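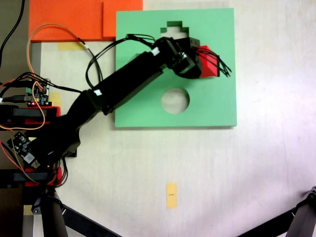

The small arm with a red block over the sorter board, Pirkthorpe open day.

By the time I get through the door at Pirkthorpe it's ten past four and Korkor Dankwa has been talking since lunch. Her voice is nearly gone. She's got a paper cup of tea in one hand and a laptop balanced on the other arm, and she waves me over with her elbow.

"Stand anywhere, just not on the cable," she says. "Which cable? All of them."

The open day is the first one the Plandanthorpe workshop has held in its new building. November, raining, parking lot full. The sign-in sheet by the door had 371 names on it when I added mine. Dankwa runs the small-arm bench and she looks a bit stunned by the number.

"We put out chairs for the talk and then people just stood in the hallway. I did the same demo over and over. Kids, retired machinists, a guy who wanted to know if it could ice cakes."

Can it ice cakes?

"I told him to come back in the spring."

Her bench is the plain one. Down the hall there's the big Fadham palletizer behind its fence, loud, and a crowd three deep most of the afternoon. Dankwa has a desktop arm, a toddler's sorting board and some blocks. She likes it that way. You can get close. You can see where it's bolted together and where it's taped.

"People see the tape and they relax," she says. "They think, ok, somebody made this. Somebody like me could of made this."

She built most of it with two collegues over 8 months, evenings a lot of it. The software side is called Baidoo, after her grandmother's street. It learns from being shown. A person guides the arm through a job, again and again, and the program works out what the runs have in common. For block work they've recorded more than 2,000 runs so far.

"Which sounds like a lot till you try it," Dankwa says. "A two year old needs, what, a rainy afternoon? And the two year old also knows when to quit."

I ask why blocks. She has clearly been asked this all day.

"Because everybody in the room already knows how it should go. I don't have to explain the task. If I put a gearbox part in there, I've lost half of them. With a block they're all leaning in, they're going left, left, no, turn it. They're shouting at it."

And the hard part?

"Letting go." She puts the tea down finally. "Picking up is ok. Picking up, you've got the thing, you know you've got it. Letting go at the right spot, at the right angle, so it doesn't tip or catch on the rim. That's where I lose my evenings."

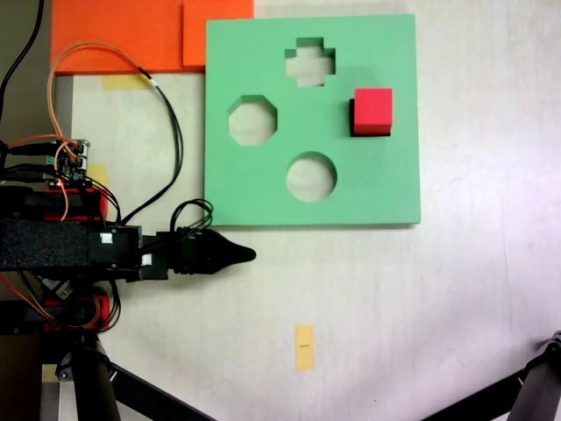 Does the arm need to be reprogrammed for every new shape?
It needs new recorded runs for that shape, but the program itself stays the same.

She goes back to the laptop for a minute. Someone's asking about price, she says ask me again when I've slept. A girl in a yellow raincoat wants to know if the arm gets bored. Dankwa takes that one seriously. Says it doesn't, but that she does, and that the boredom is useful, it's how she spots which step wants fixing next.

The money question comes up too. The workshop takes contract work from local plants, mostly fixtures and repairs, and that pays for the bench time. No plans to sell the arm. "Maybe a kit. Maybe. Don't print that." Then she thinks about it. "Ok print it, but put the maybe in."

What would she change for next year? More room around the bench, she says right away. A microphone. And a second person who knows the demo, so she can go see the palletizer, which she's missed completly.

"I've been in the same building with it all day. I've only heard it."

At five to five they flick the lights to get people moving. Two teenagers are still at the bench asking about motors, and she's writing a part number on the back of one kid's hand because neither of them has paper.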